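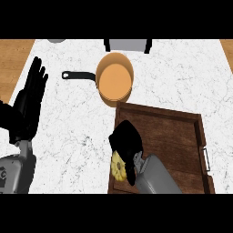
The Dunon home cooking program completed its second grant period in October. Enrollment reached 280 households against a target of 300, and total spending to date stands at $3,980. Course materials were revised after the first period, when participants asked for fewer recipes and more practice with basic methods. Each unit now depends on a single saucepan with a long handle, like the copper-colored one on the marble counter, and on ingredients sold at neighborhood stores.

Attendance remained steady except in the Jitaru district, where a change in the evening bus schedule affected 3 sessions. These sessions have been moved to 4 p.m. Translation of the printed handbook is complete, and Culix has delivered the first print run. The remaining funds are reserved for follow-up interviews, which Tirkarov will conduct during the next period.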